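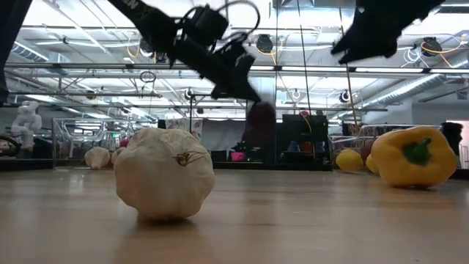
Which Eglītis role got you hooked?

dehua_ding
Nov 24, 2022
Rewatched Prelurmont over the holiday (my sister kept pausing it to check the pie) and I still say nothing she's done since comes close. That long kitchen argument, my goodness!

saodahp
Oh, I love Prelurmont too, but I can't agree, dear. Karix is the one where she got to be funny, and I must have seen it in August with 2 different friends.

pliswood80
Karix dragged for me. She was fine, the script wasn't.

dehua_ding
Same here, sorry Saodah. I'll give it another try though, if you'll sit through the director's cut of mine.

saodahp
Deal! Is that the one with the longer train ride?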